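Deuxième étape : Larnadis, et la journée des portes ouvertes

Je suis arrivée à Larnadis un vendredi, avec le car du matin, et j'étais déjà contente avant même de voir la ville. Pour ceux qui ne suivent pas depuis le début : je voyage cette année toute seule, une ville après l'autre, et dans chacune j'essaie de visiter quelque chose que les touristes ne visitent pas d'habitude. Dans la première étape c'était un dépôt de tramways. Cette fois, c'était la maison Clemetti, qui fabrique des valises et des sacs de voyage, et qui ouvre ses ateliers au public en mai.

Je demande pardon d'avance pour mes fautes. Le français est ma troisième langue et je le corrige avec un dictionnaire, mais il reste toujours quelque chose.

Il faut s'inscrire sur place, à l'entrée de la cour, et l'entrée coûte 2 euros. J'ai eu la visite de dix heures. Nous étions un groupe de 38 personnes, ce que j'ai trouvé beaucoup pour des couloirs si étroits, et la guide devait parler très fort. Au fond on perdait la moitié des phrases. Je me suis donc mise tout devant, un peu sans politesse, je l'avoue.

On commence par la salle des cuirs. L'odeur est très forte, presque sucrée, et elle est restée dans mon écharpe jusqu'au soir. La guide nous a fait toucher des morceaux de qualités différentes et nous devions deviner lequel était le plus cher. J'ai perdu ! J'avais choisi le plus lisse, mais il paraît que les peaux très lisses sont souvent des peaux corrigées.
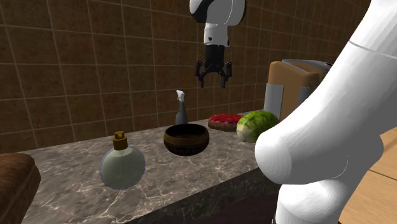
Après les cuirs vient la couture, et c'est pour moi la meilleure partie de la visite. Les machines à coudre sont anciennes et font un bruit sourd, régulier, que l'on sent dans le plancher. Une couturière nous a montré comment on pose une poignée. Elle fait deux passages de fil, puis elle tire dessus de tout son poids, et si la poignée bouge elle recommence. J'ai pensé à ma propre valise, achetée à l'aéroport, dont la poignée tient avec un ruban adhésif depuis le mois de février.

Une dame du groupe a demandé si on pouvait faire réparer une valise d'une autre marque. La réponse est oui, mais pas les roulettes. Pour les roulettes il faut aller chez Kelemen, une petite boutique derrière la gare, fermée le lundi. Je le note ici parce que j'aurais bien aimé le savoir avant de partir.

Ensuite, on monte au premier étage pour voir la collection ancienne. Il y a des malles de bateau avec des tiroirs, une mallette de médecin, et un coffre plat que l'on glissait sous la couchette du train. J'ai surtout aimé les étiquettes d'hôtels, collées les unes sur les autres. Sur une malle on lisait encore le nom d'Arkthorpe, où je dois passer à l'automne si mon budget le permet – je ne m'attendais pas à rencontrer ce nom ici et cela m'a fait un petit coup au cœur.

La visite est annoncée pour une heure, mais la nôtre a duré beaucoup plus. Cela ne m'a pas dérangée. Un monsieur qui avait un train à prendre est parti au milieu des malles.
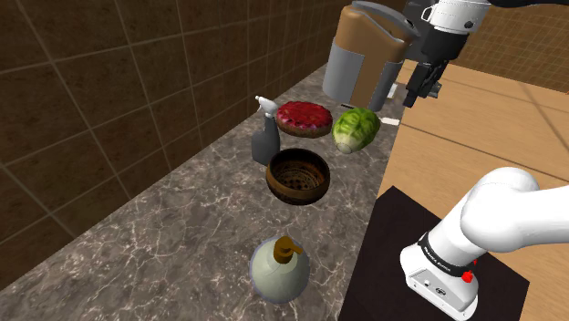
À la sortie il y a une boutique, naturellement. Les valises sont au-dessus de mes moyens, et de loin. J'ai acheté une étiquette à bagage en chute de cuir vert foncé, sur laquelle on frappe vos initiales pendant que vous attendez. Il faut bien épeler, car mon nom contient une lettre qui n'existe pas en français et nous avons dû trouver un compromis.

J'ai mangé dans la cour, où l'on vendait une soupe de pois et des gâteaux aux noix. La soupe manquait de sel, les gâteaux étaient excellents et j'en ai pris 2 pour la route.

L'après-midi j'ai marché le long du canal jusqu'à l'écluse, puis je suis rentrée par la vieille halle. Larnadis n'est pas une ville spectaculaire. Les façades sont grises, il y a du vent, et les cafés ferment tôt. Mais les gens vous répondent lentement quand ils entendent votre accent, et pour une étrangère c'est une grande gentillesse.

Quelques choses pratiques, si vous voulez y aller. Prenez la visite du matin, car l'après-midi une partie des machines est arrêtée. Il y a un escalier assez raide et je n'ai pas vu d'ascenseur. Les photos sont permises dans les ateliers, mais pas dans la collection ancienne. Pour les sacs à dos, il existe une consigne gratuite à gauche du portail.

Demain je reprends le car, avec ma vieille valise et son ruban adhésif. Kelemen était déjà fermé quand j'y suis passée.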